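¿En qué orden se ve la serie Clellus?
Samira Issa - 2023-11-06

Hola a todos. Quiero empezar Clellus con mi hijo, pero la lista muestra la película entre dos temporadas. ¿La vemos antes o después? 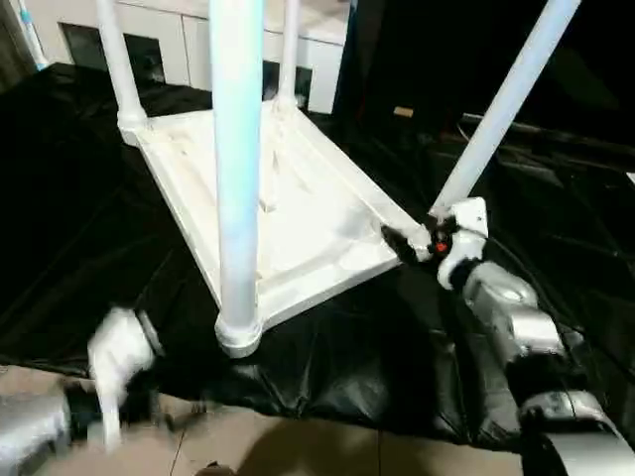
Kelly Quintana
La película va después del episodio 75, cuando termina el torneo de Trindade. Nosotros jugamos a ese torneo en casa: una mesa blanca de plástico puesta al revés, con las patas hacia arriba, sirve muy bien de arena. Los especiales puedes dejarlos para el final.

Jeferson Furtado
yo la vi primero y entendí casi todo
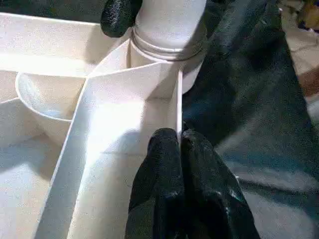 Categoría: Animación - Orden de episodios

Emerson Pacheco
Kelly tiene razón. Solo añado que el episodio 6 es un resumen y se puede saltar.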